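Paora Pearce is halfway through a story about rye before I have my coat off. He starts again for my benefit, waving a butter knife, and I'm happy to hear it twice.

The story goes like this. In December, with the ovens at Jindamholm down for the night, he found a jar of starter at the back of the fridge with a gray crust on top and a smell like nail polish. "I'd forgotten it for months," he says. "I scraped off the top, took a spoonful from the bottom, fed it, went to bed. Next afternoon it was climbing out of the bowl!"

He has been teaching people to bake sourdough for most of his working life, and he still tells this as if it were the best news of the year. I came to ask him about flour, mainly, and about the small book he has written with the miller Vilém Štefanec. It's called Cadeck, after the dark round loaf they both love, and it runs to 4 chapters and very few rules.

"People want a schedule," Paora says. "They write to me and say, it's been 500 minutes, why isn't it ready? And I ask how warm their kitchen is and they don't know. Put your hand in the dough! It'll tell you more than the clock will."

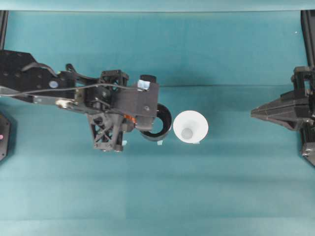 Black arm over a blue work surface.

Vilém is the quieter of the two, though not by much once he gets going on grain. He mills a wheat called Mullitano, which stands tall, falls over in a strong wind and gives a lot less per acre than the modern kinds. I ask why he bothers. He pushes a slice of bread across to me and waits while I chew. It tastes of toasted nuts and a little of honey, and I ask for another slice.

"The first year I ground it too fine and too fast," he says. "The stones got hot. The bread was flat and kind of sad. I slowed everything down the next fall and Paora called me up shouting."

"I wasn't shouting."

"He was shouting."

They disagree about salt (Vilém uses more), about whether to cover the bowl with a cloth or a plate, and very strongly about seeds. What they share is a dislike of fuss. Their everyday loaf takes 700 grams of flour, water, salt and a good scoop of starter, mixed by hand and left alone for most of the day. It gets folded a few times whenever somebody walks past.
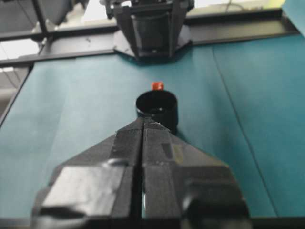
Black fingers, pressed close together.

I mention my own bread, which spreads like a pancake. Paora is delighted. Too much water, he thinks, or a starter used after it has already sunk. "Catch it on the way up," he says. "When it's domed and full of bubbles, go. And use less water until your hands get used to it. You can always add more next week."

Next on their list is Âu, a steamed bun Paora has been working on with leftover starter, soft and faintly sour, with scallions folded through. He has made some 2 dozen versions and Vilém has eaten nearly all of them. "The early ones were like erasers," Vilém says. "The last lot, I hid a few from him."

I leave with a bag of flour under one arm and a jam jar of starter in my pocket, lid loose, under strict orders to feed it tonight. Paora follows me out to the steps to say one more thing about rye.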